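The cup that stays on the table

Parveen Sikder keeps her cups on open shelves near the door of her shop in Clitlow, at a height where people can reach them without asking. There are over 70 on a normal morning. Most are plain, and most are for one person and one drink.

She started selling tableware after years of buying it for a cafe in Mondden. The cafe went through 500 paper cups in a busy week, she says, and she got tired of stacking the boxes. When the lease ended she kept the shelving and changed what went on it.

Two kinds sell better than the rest. One is the bamboo cup, straight-sided and tan, with the grain left showing. The other is the light plastic cup that tapers toward the base, the sort families buy for the yard and then end up using all year. 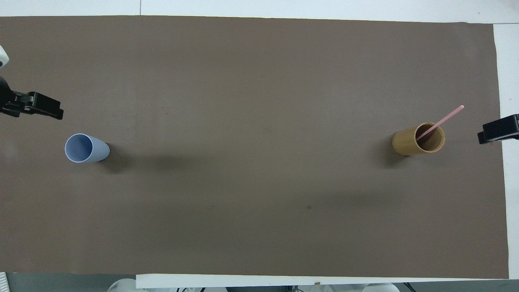
Customers tend to pick up the bamboo first. It feels warm in the hand and takes up little room in a cupboard. It also needs more care. Sikder tells buyers to wash it by hand, dry it right away and store it mouth up so air can get in. A cup left in a sink overnight may split along the grain, and she won't take those back.

Plastic asks for less. It can be dropped, stacked or left in a picnic bag until November. The drawback is weight. An empty one tips over when a sleeve brushes past, and a tall spoon can do the same.

That makes stirring a fair test of any cup. Sikder suggests trying it at home with water before serving guests. Fill the cup halfway, put in a long stirrer and go around slowly. If the base shifts, hold the rim with your other hand or use a shorter stick.

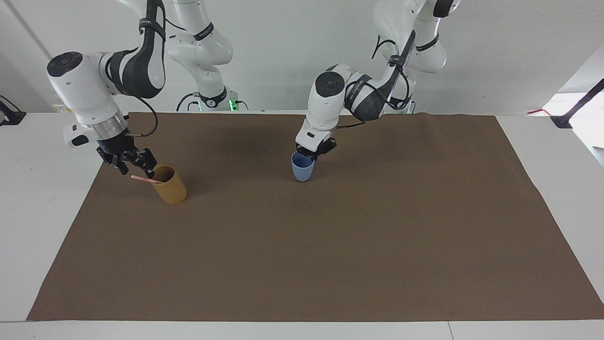
A thin pink stick in a bamboo-look cup, with a light blue plastic cup on the same brown mat.

A mat helps too – paper is fine for an afternoon, and cork lasts longer. Sikder sells a cork one from Kanow, 305 millimeters wide, that fits two cups and a small plate. For a bigger table she rolls out brown paper and throws it away afterward.

The shop opens at 10 and closes when the street gets quiet.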